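Mander Hilfebereich / Tickets / Schnitt und Druck
Ticket 3218
Betreff: Schnittmuster kommt zu klein aus dem Drucker, Kontrollquadrat misst 194 statt 200 mm
Programm: Flondumano, Build 3923
Schnitt: Lapointe, gerade Hose mit Passe
Eröffnet: 5. August 2022
Gemeldet von: Shanti Shakya
Status: gelöst

Erste Meldung

Hallo zusammen! Erst mal: Ich bin total begeistert von Flondumano, seit April zeichne ich damit alle meine Hosen und will nie wieder zurück zum Kopierrädchen. Der Lapointe ist so ein schöner Schnitt, die Passe sitzt beim Probemodell wie angegossen, und die neue Funktion für die Taschenbeutel ist ein Traum.

Jetzt aber mein Problem. Mein neuester Ausdruck auf A4 ist zu klein. Das große Kontrollquadrat auf der ersten Seite soll 200 mm Kantenlänge haben, bei mir sind es 194. Gemessen mit Stahllineal, zweimal, einmal davon bei Tageslicht am Küchenfenster. Hoch und quer ist es derselbe Wert, verzerrt ist also nichts. Gemerkt habe ich es leider erst nach dem Kleben, die innere Beinlänge war gut zwei Zentimeter zu kurz.

Was ich schon probiert habe:

Im Druckdialog "Tatsächliche Größe" gewählt. Keine Änderung.
Das PDF neu exportiert, mit und ohne Ebenen. Keine Änderung.
Anderes Papier, anderes Fach. Keine Änderung (hatte ich auch nicht wirklich erwartet, aber man greift ja nach jedem Strohhalm).
Drucker aus, Drucker an, Drucker gut zugeredet.

Gedruckt wird über den Jilurby-Treiber. Früher hat alles gestimmt, mein letzter Schnitt aus dem Frühjahr klebt perfekt zusammen. Ich hänge das PDF und die Maßtabelle an.

Antwort Mander Support

Hallo Shanti, danke für die tolle Meldung, so genau bekommen wir es selten! Zwei Maße und beide Richtungen, damit kann man richtig arbeiten.

Dein PDF haben wir geöffnet und nachgemessen. Das Quadrat hat in der Datei exakt 200 mm, auch die Schnittteile stimmen mit der Maßtabelle überein. Der Export ist damit raus. Irgendwo zwischen Datei und Papier geht es auf 97 Prozent herunter.

Könntest du bitte Folgendes testen:

Nur die Seite mit dem Kontrollquadrat drucken, einmal direkt aus Flondumano und einmal aus deinem PDF-Betrachter.
Nachsehen, ob die Klebemarken am Seitenrand vollständig auf dem Papier sind.
Den Schnitt bitte noch nicht von Hand hochskalieren, sonst suchen wir später zwei Fehler gleichzeitig.

Rückmeldung

Ging schnell, ich hatte den Drucker noch an!

Aus Flondumano: 194 mm. Aus dem PDF-Betrachter: auch 194 mm. Die Klebemarken sind alle da, komplett, auch die ganz außen. Sieht sogar hübscher aus als im Frühjahr, damals fehlte bei mir am Rand immer ein Stückchen von den Dreiecken.

Beim Punkt mit dem Hochskalieren muss ich gestehen, dass ich gestern Abend in der Maßtabelle schon 103 Prozent eingetragen hatte. Ist inzwischen wieder draußen. Hoffe ich jedenfalls.

Zum Vergleichen nehme ich jetzt eine fertige Hose dazu, flach ausgebreitet, ein Ende angehoben. An Schritt und Saum lässt sich das Maß viel bequemer abnehmen als am geklebten Papier, und der Unterschied fällt sofort auf.

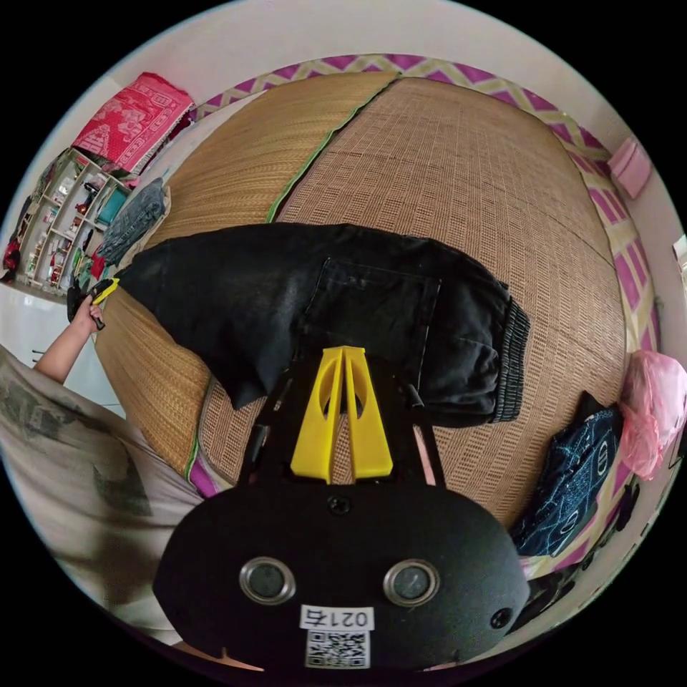
Muss ich das Kontrollquadrat auf jeder Seite nachmessen oder reicht die erste?

Die erste Seite reicht, solange alle Seiten im selben Druckauftrag laufen. Der Treiber wendet seine Skalierung immer auf den ganzen Auftrag an. Druckst du später einzelne Seiten nach, miss bei denen bitte eine der aufgedruckten Rasterlinien nach, bevor du klebst.

Antwort Mander Support

Der Hinweis mit den Klebemarken war Gold wert! Dass früher ein Stückchen vom Rand fehlte, war nämlich der richtige Zustand. Dein Drucker kann nicht bis an die Papierkante drucken, links und rechts bleiben jeweils gut drei Millimeter frei. Passen plötzlich alle Marken aufs Blatt, hat jemand die Seite verkleinert, und das war in diesem Fall der Treiber.

Rechnerisch geht das wunderbar auf. Ein A4-Blatt ist 210 mm breit, bedruckbar sind bei deinem Gerät knapp 204 mm. Teilt man das eine durch das andere, landet man bei 0,97, und 97 Prozent von 200 mm sind deine 194.

Bitte so vorgehen:

Systemeinstellungen öffnen und dort den Drucker auswählen. Der Druckdialog im Programm zeigt diese Option nicht an.
Die Jilurby-Voreinstellungen aufrufen, Reiter "Layout".
"Randausgleich" von "Automatisch" auf "Aus" stellen.
Mit "Übernehmen" bestätigen und Flondumano einmal komplett schließen. Das Programm liest die Treiberwerte nur beim Start ein.
Die Seite mit dem Quadrat drucken und messen.

"Tatsächliche Größe" im Druckdialog bleibt trotzdem ausgewählt. Die beiden Einstellungen arbeiten hintereinander und wissen nichts voneinander.

Rückmeldung

Juhu, fast! Es sind jetzt 200 mm, in beiden Richtungen, ich habe vor Freude das Lineal fallen lassen. Der Randausgleich stand tatsächlich auf "Automatisch". Ich hatte vor ein paar Wochen den Treiber aktualisiert und an die Voreinstellungen keinen Gedanken verschwendet.

Das Aber: Die innere Beinlänge ist auf dem Papier jetzt zu lang. Das Quadrat stimmt und das Bein nicht, wie kann das sein?

Antwort Mander Support

Wir haben einen Verdacht, und der hat mit deinen 103 Prozent zu tun. Schau bitte in der Maßtabelle ganz nach rechts, in die Spalte "Zuschlag Länge". Der Skalierungswert oben lässt sich löschen, die daraus berechneten Zuschläge bleiben aber stehen, bis man die Tabelle neu rechnen lässt. Das Kontrollquadrat hängt nicht an der Maßtabelle, deshalb merkt man dort nichts davon.

Menü "Maße", dann "Zuschläge zurücksetzen", dann den Lapointe einmal neu aufbauen lassen. Eigene Änderungen an der Passe und an den Taschen bleiben erhalten, die liegen in einer anderen Ebene.

Rückmeldung

DAS war es! In der Spalte standen lauter krumme Zahlen, die ich nie eingetippt habe. Zurückgesetzt, neu aufgebaut, gedruckt, gemessen: Quadrat richtig, Beinlänge richtig, Saumweite richtig. Und meine geänderte Passe ist noch da, die hat mich einen ganzen Abend gekostet.

Danke für die Geduld und vor allem für die Erklärung mit dem Rand. Ich drucke seit Jahren Schnitte aus und habe die abgeschnittenen Dreiecke immer für einen kleinen Defekt gehalten. Jetzt freue ich mich richtig, wenn sie fehlen!

Ein Wunsch noch, wenn ich darf: Könnte Flondumano warnen, sobald in "Zuschlag Länge" noch etwas steht, obwohl oben keine Skalierung eingetragen ist? Ein kleines gelbes Dreieck würde mir schon reichen.

Antwort Mander Support

Die Idee gefällt uns sehr, wir haben sie als Wunsch an die Entwicklung gegeben und mit diesem Ticket verknüpft. Sobald es dazu etwas Neues gibt, bekommst du eine Nachricht.

Für alle, die über die Suche hier landen, die Lösung in Kurzform:

Kontrollquadrat 194 statt 200 mm, alle Klebemarken vollständig sichtbar: Randausgleich im Jilurby-Treiber ausschalten, Flondumano neu starten.
Kontrollquadrat richtig, Längen falsch: "Maße", "Zuschläge zurücksetzen", Schnitt neu aufbauen.
Kontrollquadrat in nur einer Richtung falsch: Das ist ein anderer Fehler, meist beim Papiereinzug. Bitte ein eigenes Ticket eröffnen.
Nach jedem Treiberupdate die Voreinstellungen prüfen, sie springen auf "Automatisch" zurück.

Bereits geklebte Bögen mit 97 Prozent lassen sich nicht sinnvoll retten. Wer nur in der Länge zugibt, bekommt eine Hose, die an Hüfte und Oberschenkel trotzdem zu eng ist. Lieber neu drucken und die alten Bögen als Packpapier verwenden.

Ticket wird in 7 Tagen automatisch geschlossen, falls keine weitere Antwort eingeht.

Rückmeldung

Kann von mir aus gleich zu. Der Stoff liegt schon bereit, ich schneide heute noch zu!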